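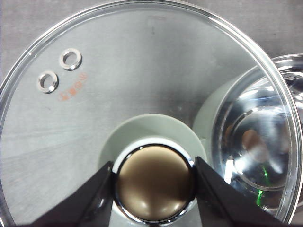

Dutard Replacement Glass Lid, Round, Vented

Sold singly. Knob and screw included. Pot not included, in case the price made you hopeful.

We were slow to carry replacement lids. Most of the ones offered to us over the years were described as "universal," and a universal lid is a lid that fits three pots badly. The Dutard is sold by the measured inside diameter of the pot, the old-fashioned way, and so far the returns have mostly come from people who measured the outside.

How to measure

Put a ruler straight across the top of the pot, inside wall to inside wall, through the middle. Do it again at a right angle. If the two numbers disagree, your pot has been dropped and no lid is going to sit flat on it. Don't go by the number stamped on the base. On older Burko pans that number is the width of the base itself, and on some Sarkar pans we can't work out what it is.

What the maker says, and what we think

"Locks in flavor." It's a lid. It keeps steam in the pot, and vents let part of it back out.

"Prevents boil-over." No. Two small vents help with a gentle simmer. Potatoes on high heat will still end up all over your stove. We tried it with 20 minutes of hard boiling and had to clean up.

"Energy saving." Any lid saves some fuel compared with no lid. We have seen nothing to show this one saves more than a dinner plate would.

"Shatter resistant." Tempered glass is tougher than ordinary glass and breaks into small pieces when it does go. Keep it away from the broiler, and don't run it under the cold tap straight from the stove. Once the edge is chipped, throw it out.

Dutard also says the glass was put through 2,517 heating cycles. We asked what temperature that was at and are still waiting for the answer.

Care

Dishwasher safe, top rack. Take the knob off now and then and clean under it. Grease collects around the vent rings too, and a wooden toothpick gets it out. Hard water leaves a film that plain vinegar will lift.

Warranty

90 days from us, against faults in the glass or fittings. The leaflet in the box promises 10 years from the maker, but read the back of it: you pay shipping both ways, and "thermal damage" is excluded. On a pot lid that is most of the damage there is.

Customer comment

"Fits my old Burko stockpot. Rattles a little at a full boil. The lid it replaced rattled more and cost more." - Leonilde Aguiar

Also considered

The Orkusby silicone-rim lid is quieter and more forgiving if your pot is slightly out of round. The rim holds on to the smell of onions, though, and we stopped stocking it in April.

Page last checked 24 December 2018. Orders for odd sizes are filled when the next shipment comes in - please don't call to ask which day.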